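Munteanu puts snack shelves within reach at Nendska

May 22, 2022

The snack aisle at the Munteanu store in Nendska has been moved to the front of the building and put on lower shelving, the store said this week. The change affects crackers, cookies, chips and other packaged snacks. Canned goods, which used to stand by the entrance, are now along the back wall.

Work started in February, when the old wall units were taken out. They were 72 inches high, and shoppers had complained for years that they could not get at the top two rows without asking for help. The new black metal units were supplied by Gruser, a shelving firm in Udonitz, and went up over 14 nights while the store was closed.

Boxed crackers and cookies now have compartments of their own, with the boxes standing upright and facing out. Bagged items hang from clips at the end of the row.

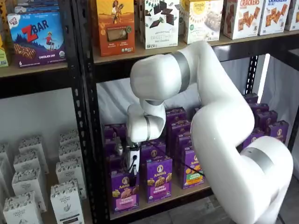
Femke Schouten
Local business reporter

Purple boxes of Annie's snacks, Bunny Grahams among them, stand on the lower shelf of a black metal unit. Under the new plan, snacks that children tend to pick out go on the lower shelves, and items sold mainly to adults, such as rice crackers and salted nuts, go higher up.

Not all shoppers are pleased with that. Parents who wrote to the store during the work asked for at least one checkout without snacks beside it. The store has agreed, and checkout four will carry only batteries, gift cards and newspapers.

Gruser made the units with open fronts and no lip, so a box can be slid out without lifting it. The shelves can be moved up or down when a maker changes the size of its packaging. Under the old system, a change of that kind meant leaving a gap above the boxes or laying them flat, and flat boxes were harder to read from the aisle.

The order came to 48 units. Most are in the snack aisle, and the rest will be used for breakfast cereal, which moves next. Cereal will stay in its present place until that work is done, and signs at the entrance show where to find it.

Munteanu says the store carries up to 2,000 different packaged foods and that none were dropped in the move. A few slow sellers have been cut back to a single row. Shoppers who cannot find a product can ask at the service desk, where a printed list of the new locations is available.

The old wall units have been sold to a hardware store in Udonitz. Opening hours in Nendska are unchanged.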